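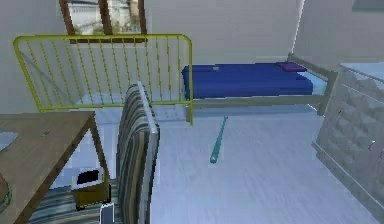
A single bed, with a yellow railing in front and the window behind.

Jun 29, 2022

Kavitha Poduval has slept in other people's spare rooms for most of her working life and holds strong views on all of them. She audits accounts for small firms that can't face the price of a hotel, and would sooner ask the finance manager's aunt. Her book on the subject, The Second Best Duvet, came out in April with Krishnan, a press that printed 1,000 copies and has 680 of them left.

"Which is wonderful," she says. "I'd assumed they'd all come back, plus a few extra from people who wanted to make a point."

We meet in the tea room at Cladismont, where she is staying for a fortnight with a retired couple and their very old spaniel. She orders toast. She is getting plenty of breakfast at the house, she explains, but it's served at half past six.

How did a person end up writing 17 chapters on the spare room? "Rage, to begin with," she says cheerfully. "I was in a house where the wardrobe was full of the family's coats. All the coats. I lived out of a carrier bag on the floor, and every evening someone would knock and ask if they could just get to a coat. In July! I started making notes so I wouldn't say anything."

The notes turned into a kind of theory. Poduval believes the spare room is where a household puts the things it has fallen out with. The exercise bike, the wedding present from the wrong side of the family, the lamp that buzzes. "And then they put you in with it," she says, "and you lie there thinking, well, what have I done?"

She is fairer in print than in conversation. There's a generous chapter on hosts who leave a clear shelf and a spare key, and a long, slightly tearful one about a widower who ironed her pillowcases for a whole winter and never once mentioned it. Pressed on this, she becomes interested in her toast.

Beds get five chapters to themselves. She rates them by noise, slope and what she calls previous history. The best she ever slept on was a Derkaline, a mattress she has since tried to buy and can't find in any shop. The worst was a fold-out in a dining room, where the family came down to eat their cereal round her.

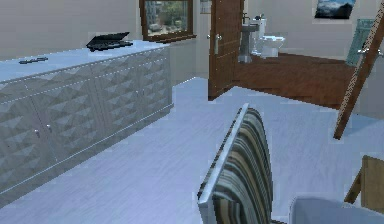
Storage is the other great theme. "Everyone thinks a guest wants flowers," she says. "A guest wants a drawer. Empty it. I don't mean push your jumpers to the back of it, I mean empty it, with nothing in there except that odd bit of paper." She has been known to write to hosts in advance on the matter. One wrote back to say there was a drawer but it didn't open, and would she still like it?

Has the booking website spoilt things? Butero, where she finds her rooms when the aunts run out, lets hosts tick a box marked "homely". Poduval thinks this ought to be the guest's box. She also objects to being scored. "I had a four for cleanliness once. I'd washed up their Christmas dishes. They'd been soaking since Christmas."

She does now own a flat, bought three years ago, and it does have a spare room. I ask what's in it. There is a pause while she looks for the waitress.

"A rowing machine," she says eventually. "Some coats."

And has anybody stayed?

"My sister. Two nights. She said it was very comfortable and then booked a hotel for the third." Poduval puts this down to the rowing machine, though her sister, who is quoted on page nine, puts it down to the rules on the back of the door. There were eleven. It's been brought down to seven, and the one about kettles is under review.

A second book is due to Krishnan next year, on sofas.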